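**Lining a steel parts bin: worth it or not?**

**tinlid_22**
Bought a big open sheet-metal bin for the workshop, sloping sides, secondhand. It's for painted blocks and offcuts. The floor is bare metal and the noise when anything lands in it is like a drawer of cutlery going down the stairs. Do I line it, and with what? Varnard do a cut-to-size rubber mat but they want £329 for mine, more than I paid for the bin and the van hire put together.

**Buko**
Don't line it. Grit gets under the mat, damp gets under the grit, and next November you lift a corner and find a pond. Bare metal you can sweep.

**FloareaBalan**
Disagree with Buko, as is traditional. I've had 4 mm rubber in mine for 12 years and no pond. You do have to take it out and wash it now and then, a step I suspect was skipped in the Buko household.

**Buko**
It was washed. Once.

**Tawfik**
Old carpet. Free, quiet, and you already own some.

**FloareaBalan**
Carpet holds swarf like a grudge. Please don't put your hand in one of those.

**Tawfik**
I wear gloves. I also wear plasters, so fine, point taken.

**tinlid_22**
Noise aside, my worry is the paint. Half of what goes in has just been done and I don't want it coming out looking like it's been to war. Does bare metal really chip it, or is it more the blocks hitting each other?

**Buko**
Each other, mostly. Stop throwing them in from the doorway.

**tinlid_22**
I have never thrown anything from the doorway. It's at least a yard inside.

**cernora_shed**
Might be worth lining only part of it? I did the floor and left the sides, on the grounds that I'm mean. Used an offcut of stable matting, trimmed with a bread knife we no longer use for bread. The sides are as loud as ever, but you learn which bit to aim for.

**Tawfik**
Half a liner is how you get an edge to catch things on. I'd still do all or nothing.

**FloareaBalan**
All or nothing is how he ended up with carpet.

**cernora_shed**
Whether you need the full floor depends on where yours takes the punishment, so look at the wear before you spend anything. On a bin with flared sides I'd expect most of it in the middle. The one in the photo has its scratches and cloudy patches thickest in the centre and lower middle of the floor, plus a wide scuffed band on the far inner wall, so there I'd put matting on the floor and run a strip up that wall as well. Tawfik can carpet the rest.
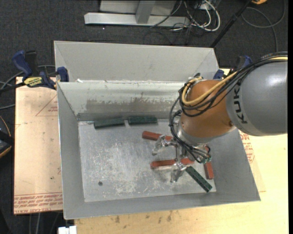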